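Narkano cell grip-force fault

The Narkano cell grip-force fault was a recurring failure in a two-arm tabletop robot cell operated by the Sindley test workshop at Cokness. The cell was used for small handling tasks on household electronics, chiefly the opening of battery compartments on remote controls and the removal or insertion of cells. Over one run of 3567 logged cycles, 84 ended in what the workshop classed as an uncommanded force event, meaning that a gripper pressed on a part harder than its program allowed. The fault was first recorded in September and was traced to a combination of a drifting zero value in the wrist current reading and small debris on the work surface.

Background

The Narkano cell is a bench-scale enclosure with an aluminum frame and patterned wall panels. Each arm ends in a parallel gripper with a camera at the wrist. The grippers carry no force sensor. Contact force is estimated from the current drawn by the wrist and finger motors, after subtracting a zero value that is taken while the gripper hangs open above the table and touches nothing. The zero value was originally taken once, at startup.

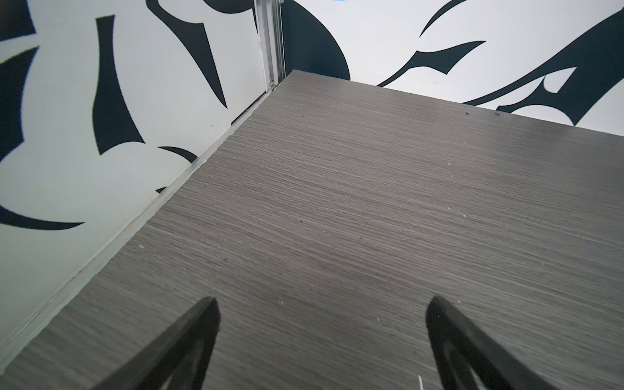
Open gripper fingers over the bare tabletop, wrist camera view. Small specks and particles are present on the surface.

The design assumes that the zero value stays valid for a full shift. The maintenance manual, written by the integrator Kasten, stated that recalibration was needed only after a motor change.

Description of the fault

In a normal cycle, one arm holds the remote against the table while the other works on the cover. The holding arm descends until the estimated contact force reaches a set limit and then stops. In a faulty cycle the estimate stayed low after contact had been made, and the arm went on moving down. The motion ended only when the position-error limit in the arm controller was reached and the drive tripped.

The effects varied with the part. Most remotes were marked but still usable. In some cycles the part slid out from under the fingers, and the second arm then closed on nothing or struck the table. A smaller group of cycles ended with the cover fully released at the wrong moment and the battery free on the table, where it could roll into the path of either gripper. The workshop treated this last group as the most serious, as a cell pinched between metal parts may short or leak.

No injury was recorded. The cell could be run only with operators behind the front barrier, but until the fault was understood there was no rule against reaching in to recover a part while the drives were powered.

Investigation

The first explanation put forward was a worn finger joint on the right arm, and the joint was replaced. The fault came back within 134 cycles. A second review compared the current logs of both arms and found that the zero value on each wrist moved steadily as the motors warmed up. The change was larger on the right arm, which did most of the holding. 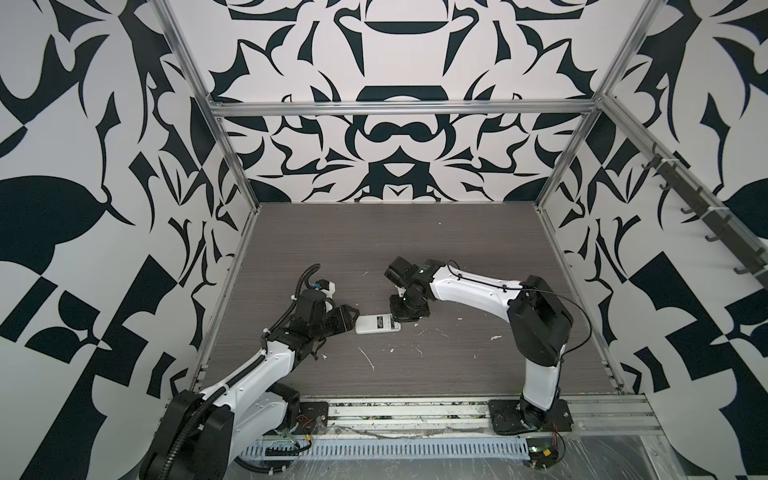 Role of debris

Drift alone did not account for every event. The review found that remotes seldom lay fully flat. Crumbs and plastic shavings on the table could lift one end of a case slightly, so that the fingers met it early and the part then gave way as it settled. The controller read the settling as loss of contact and resumed the descent. With a correct zero value this added a short, harmless movement. With a drifted one it was often enough to carry the arm past its limit.

Debris also affected the cameras. Light flecks close to a white part were at times merged with its outline, and the planned grip point shifted toward the edge of the case. Loose covers gave the same kind of error – the planner could treat the cover and the body as one object.
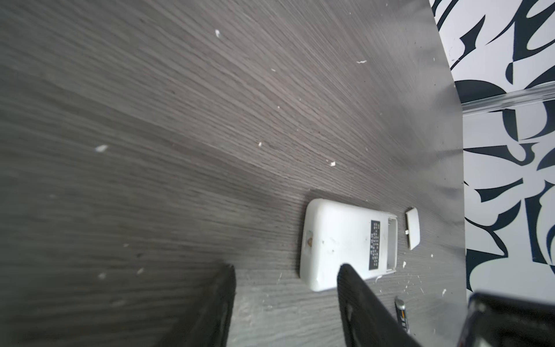
Kerstin Ruppert objected to the weight given to debris in the first report, writing that "a dirty table is a normal table" and that a cell which overpresses on account of a crumb has a control fault and should be recorded as having one. The final report kept both causes but listed drift as primary.

Corrective measures

The zero value is now taken again before every descent, with the gripper open and clear of the table. The controller also compares the new value with the last one and halts if the difference is too large. A separate limit was placed on downward travel after first contact, independent of the force estimate, and is set to 2 mm.

Procedures were changed as well. The table is wiped between batches, and drives must be off before anyone reaches past the front rail. A battery found loose on the table ends the batch, and both arms are moved to their rest position before the drives are cut. The statement on recalibration was removed from the Kasten manual.

See also

Motor current sensing
Protective stop
Sensor drift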